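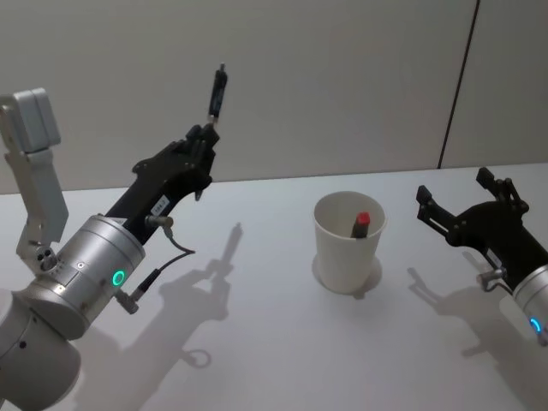
Two arms, one paper cup: desk tidying as a paid service.

Home | Opinion | Reviews | Archive | Contact

The pitch from Baris is simple enough. You rent a pair of arms, they stand at either side of a table, and the small sorting work that eats up a clerk's afternoon gets done without the clerk. Plestmont, the smallest plan, costs $1474 a month on a contract of 14 months. I have read the brochure twice and I still don't know who it is for.

Pens in a cup is the task they lead with, and I can see why. Everyone understands it. It looks fussy, and two arms at it together look clever. But a pen cup on a bare white table is the easiest desk in the world. Mine has a stapler under a pile of invoices, a phone charger, half a bagel and several pens that may or may not work. I asked whether Plestmont would know a dead pen from a good one. I was told that this was "on the roadmap."

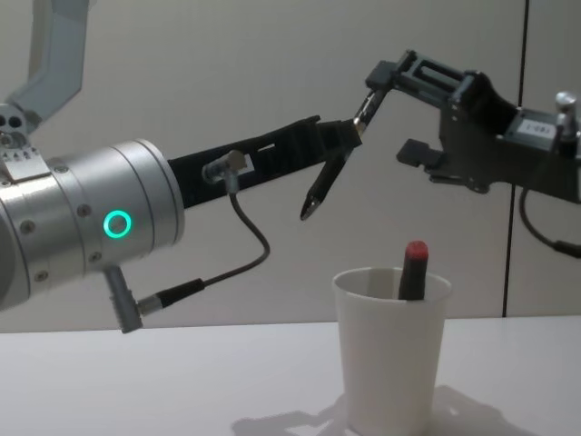 Passing a pen between two grippers is hard, and I don't want to be unfair to the engineers. Getting two machines to meet at something that slim takes real skill. My quarrel is with the people who price it. A hard problem for a robot can still be a worthless one for a customer, and the brochure keeps sliding from the first kind of hard to the second.

Ruth Penrose, who ran the stockroom at a school supply warehouse in Dasasbridge, tried an earlier rental called Atinga. She kept it for 3 months. Her complaint was the setup: every new tray meant a call to support, and every call meant waiting until the next morning. "I was paying to be its assistant," she told me. Baris says Plestmont is easier to teach. Maybe so. The contract makes you sign before you find out.

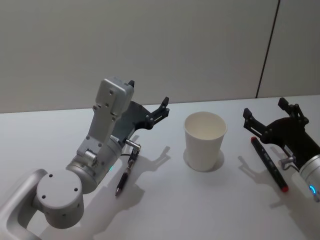 Then there is the number on the back page, 3000 items handled in a working day. Handled how? Picked up? Put where they belong? Does an item count twice if it gets dropped and picked up again? The footnote gives no answer, and the sales rep offered to send me a video.

I don't want a video. I want a week with the thing on a messy desk, with my own junk, and a bill only if I keep it. Until Baris offers that, I'd put the money toward a part-time hire and buy another cup.

We use cookies to improve your visit. By continuing to browse you accept our cookie policy. Accept | Manage settings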